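Equipment Planner, Two-Arm Assembly Cells
Trindis, Cadby site
Full time, on site four days out of five
Posted June 2026

Skip to: The job / The budget / What you'd do / Who we'd like / Pay and terms / How to apply

The job

Trindis is looking for a person who enjoys spending other people's money slowly. We run a small group that builds and operates two-arm robot cells for fiddly assembly work, the kind with small metal parts that would rather be on the floor. We have reached the size where equipment can no longer be bought by whoever is most annoyed that morning. We need a planner.

You would own the equipment plan for the Cadby site: what we have, what we need, what we think we need, and the often embarrassing gap between the last two. You would write the purchase cases, get the quotes, keep the calendar of lead times, and sit between the engineers (who want it tomorrow) and finance (who want it next year, cheaper, and with a different account code).

This is a new position. There is no predecessor to blame, although you will inherit a spreadsheet that comes close. It has 1,088 rows. A number of them say "misc." One says "ask about this."

The budget

The approved equipment budget for the coming year is $193,000. That covers both of our current projects.

Ruda is the assembly project. Two arms, one work surface, small parts. Ruda eats fingers. We print most of them in house, and they wear, crack, get redesigned over lunch and get printed again. The arms themselves are the big line in the budget, but the small lines are where the money goes when you aren't looking: filament, grip strip, bolts, cable, wrist cameras, power supplies, and connectors that come in two nearly identical sizes.

Cheng is the test bench project. Cheng has its own rails, its own panels and its own opinion about which shelf the spare motors belong on. It is due for a rebuild in the second half of the year. The rebuild has been costed three times with three answers. One of your first tasks would be to produce a fourth and make it stick.

We do not have a separate budget for surprises. We do have surprises. Part of the interview will be a conversation about how you'd handle that.

What you'd do

In your first month you would walk the floor with the inventory list and find out which parts of it are fiction. The list currently says we own 169 finger sets. Anyone who has worked here for a week would like to meet them.

After that the work settles into something like the following.

Keep a replacement schedule for everything that wears out, starting with fingers, grip surfaces and cables. At present we replace cables when they stop working, on the grounds that this is when we notice.

Write purchase cases for anything over $2,500. Ours tend to run to two pages. The best one we ever had was half a page and got approved the same afternoon, so we are open to influence.

Get at least two quotes for each major item, and read the parts of the quote that come after the price. Shipping, mounting hardware, software seats, training days and the mysterious line called "integration" have all ruined somebody's quarter.

Track lead times. Our longest at the moment is 53 working days for a replacement joint motor. We have one spare. You can do the math on that, and we'd like you to do it before we have to.

Plan the layout and power needs for new cells before the cells arrive. We once took delivery of a very nice bench that was wider than the door. It is still a very nice bench. It lives in the loading area.

Run the make-or-buy discussion. Printing our own parts is cheap until you add up the hours, and buying them is expensive until you add up the hours. Engineers have strong feelings in both directions and you'll need figures.

Report once a month on what was spent, what was committed and what was quietly ordered on a company card.

Who we'd like

You have planned or bought technical equipment before. It doesn't have to be robots. People from hospital equipment, machine shops, print shops, university labs and commercial kitchens have all asked us better questions than some people from automation. If you have ever had to explain to a roomful of adults why the cheap one costs more, you know the job.

You are good with spreadsheets and suspicious of them.

You can read a simple mechanical drawing, or are willing to learn from people who will explain it with great enthusiasm and a marker.

You can say no to an engineer and still have lunch with them. You can say no to finance too, but bring paperwork.

You don't need to program anything. You don't need an engineering degree. You do need to be willing to stand beside a working cell for an hour at a time and watch what it does to its equipment, because the plan depends on it. We've tried planning from the office upstairs, and that's how we got the bench.

It would help if you had some experience with depreciation, service contracts or import paperwork. If you have all three, please apply early and name your preferred chair.

On the floor

Candidates often ask what the robots do all day. On Ruda, a good deal of it is this sort of thing: pick up a very small part, hold it still, and put it exactly where it goes.

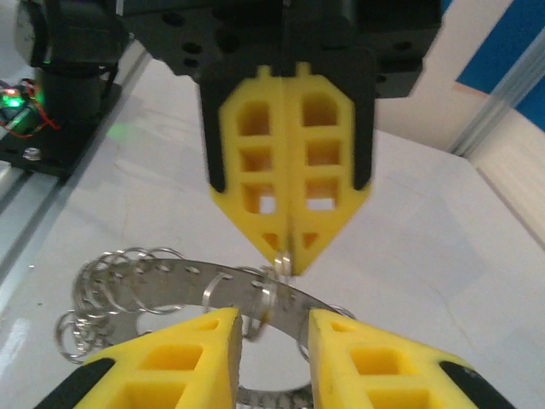 Trindis Equipment Group

The ring in those yellow fingertips is a few cents' worth of steel. The band under it is punched with a row of little holes and already carries a thick bunch of rings on one side. Everything else in view belongs to somebody's cost center: the printed fingers with their cutouts, the black mounts, the aluminum rail, the electronics with the red wires. We'd like you to be able to look at a station like that and ask what we should have two of. (The current answer, by a show of hands in the last planning meeting, was "everything." The budget declined.)

You'd also be asked to price a second Ruda station. The engineers would like it identical to the first. They would also like to change eleven things about it.

Pay and terms

The salary range is $71,000 to $84,000 depending on experience. We print the range because we got tired of the phone calls.

Health and dental from day one, retirement match after six months, 18 days of paid vacation plus public holidays. Safety shoes are provided. So are safety glasses, in a style that flatters no one equally.

Hours are flexible outside of deliveries. Deliveries are flexible outside of any hour you can predict.

One day a week can be worked from home. Most people use it to write purchase cases in peace.

How to apply

Send a resume and a letter of no more than one page through the Trindis careers page, under Cadby, Equipment Planner. In the letter, tell us about one thing you talked an employer out of buying, or one thing you wish you had. We read these closely and with sympathy.

There is no portfolio, no personality test and no video recording of yourself answering questions to a countdown clock. Shortlisted candidates are invited to Cadby for a half day: one hour on the floor, one hour with a deliberately bad quote and a pen, and lunch. Travel is reimbursed. Keep your receipts, obviously.

Applications stay open until the position is filled. Internal candidates are welcome to apply and should let their manager know before their manager reads it here.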